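Gronow hall opens doors for robot arm demonstration

PEVOTGATE, July 19, 2023 – Visitors to Gronow hall watched a robot arm being put through household jobs yesterday at an open day run by Motora, a local automation firm.

Engineer Delyth Kemeys ran the sessions, which lasted 12 minutes each. The arm has a black two-finger gripper with a small camera mounted beside it.

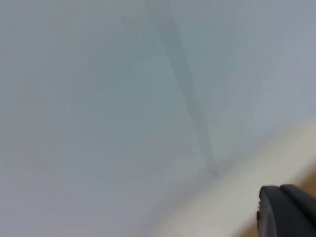 Kemeys said most of the questions were about cost and safety. The arm stops if it meets more resistance than it expects, and staff kept a hand on the cut-off switch at every session.

Svend Kirkegaard of Jenness brought 17 apprentices along. He said they were keen to see how slowly the arm moves when it works close to a surface.

"They thought it would be quicker," he said. "Then they saw how much checking it does." 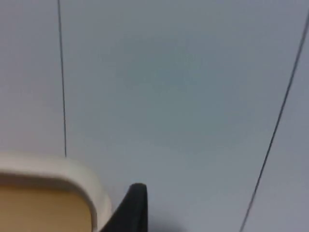

What happens next

Motora will bring the arm back to the hall in November, with longer sessions and a talk by programmer Cledwyn Lougher. The firm is also looking for five households in the neighbourhood to take part in a home trial. Names can be left at the hall office.

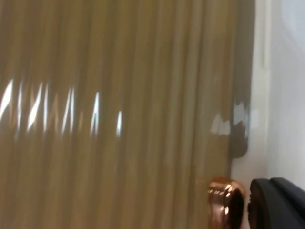
Do I have to book for the November sessions?

Places are free but must be booked through the hall office. Children are welcome with an adult.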